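Skiklow Household Reference
Home Topics A-Z Contributors Contact
Search articles Enter a word Go

Towel folding

Towel folding is the household and commercial practice of doubling a towel over on itself for storage or display. It has gathered a large body of advice, most of it resting on very little. Claims that one fold dries faster, lasts longer or saves a set amount of shelf space are repeated from book to book, usually without a source.

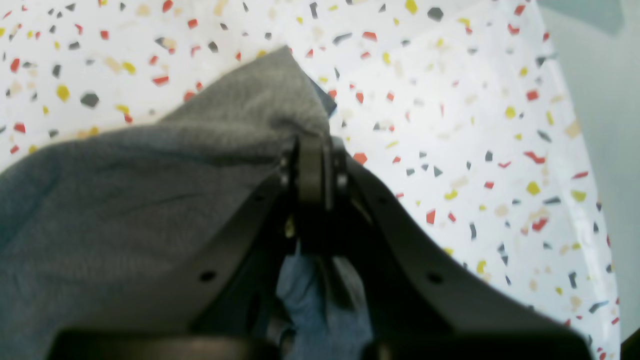 A crumpled gray towel on a speckled surface.

Origins

Popular accounts trace the folded towel to bathhouses, to sailors or to army barracks, depending on who is telling the story. None of these is convincing. People were folding cloth long before anyone wrote about it, and a habit this plain leaves few records. Thérèse Vachon, who went through old housekeeping manuals for her study Friesen, found that most of them say only that linens should be "put away flat." The detailed instructions come later, often in booklets that also sold cupboards.

Common methods

The half fold, the fold in thirds and the roll are the usual methods. The fold in thirds is often called the "hotel fold," although hotels differ and many leave the matter to their laundries. Rolling is said to prevent creases. It does avoid one sharp line across the middle, but a tightly rolled towel left at the bottom of a basket will wrinkle anyway.

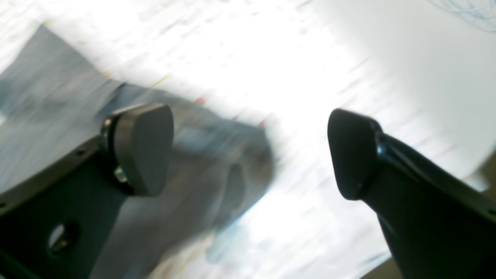
Names are a further source of confusion. The so-called Drimberg fold appears in several guides as a traditional method, yet its steps change from one guide to the next. Shakuntala Grewal has argued that it is simply the fold in thirds with one extra turn, and no one has shown an older version that would prove her wrong.

Claims about space and wear

The best-known figure comes from a home survey by Duangjai Meesuk, which took in 512 households and reported that people who folded in thirds had around 17 percent more free shelf space. The survey did not measure the shelves. Those taking part were asked to guess, and they already knew which method was being promoted. The number still turns up in magazines, often with the word "proven" next to it.

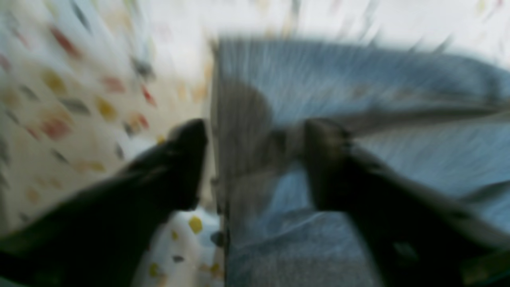 Wear is harder to judge. Francine Cloutier holds that folding along the same line weakens the loops of terry cloth over time. This may be so, but washing, drying and daily rubbing do far more to a towel than sitting on a shelf, and her notes do not separate these effects. A towel put away damp will smell whatever shape it is in.

Folding as a virtue

Some writers treat neat towels as a sign of a calm mind. The evidence is mostly personal stories - and tidy people are the ones who tend to write them. Nathalie Bergeron's essay on the subject is more careful than most, and admits that she folded badly for years without any harm she could name.

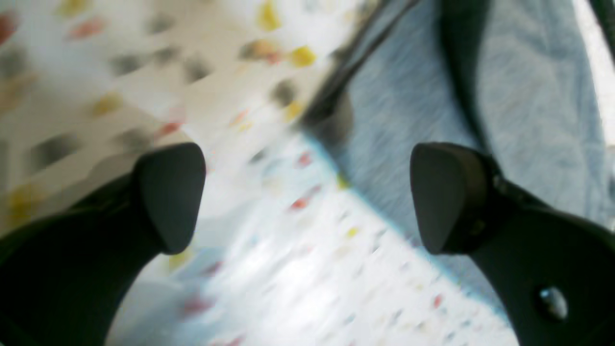
Two dark gray pads with a wide gap between them.

Related articles
Terry cloth
Linen closets
The Titirberg laundry manuals
Fabric softener, claims about
Ironing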